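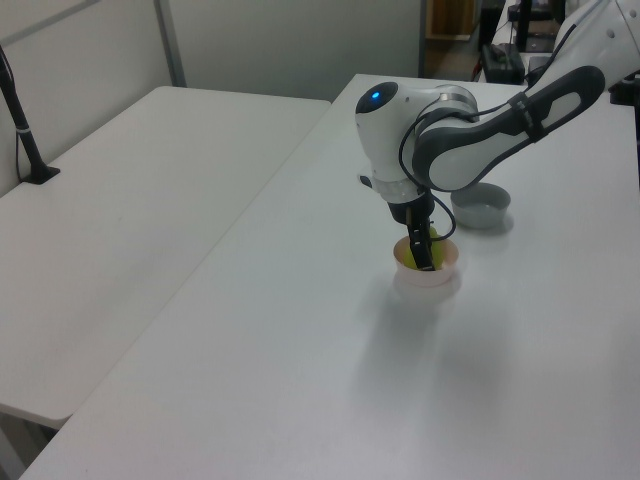 The Comness 16 is a passenger information display for bus shelters, tram stops and small railway platforms. It shows departures, delays and diversion notices on a low-glare screen that can be read in full daylight. A status light is fitted on top of the housing, small and blue like the one on the dark cap of the arm's wrist joint, and fitters can check it from the ground. It goes out if the unit loses its data link.

## What it does

- Shows up to 16 departures, in pages of four
- Switches to a full-screen notice when a stop is closed or a route is diverted
- Reads the screen aloud when the push button is pressed
- Holds 300 stored messages, so staff don't have to retype the usual ones

Notices can be set to start and stop at given times. Overnight works can be loaded days ahead and will clear themselves when service resumes.

## Fitting

Brackets are supplied for Doherty and Lovitz shelters. Other shelters need the universal plate, part 842, ordered separately. Mains supply only. The solar version was withdrawn in February.

## Orders and spares

Contact Clodagh Costello at Rodesine for prices. Spare screens are held in stock; replacement speakers are made to order.

Page updated March 2018.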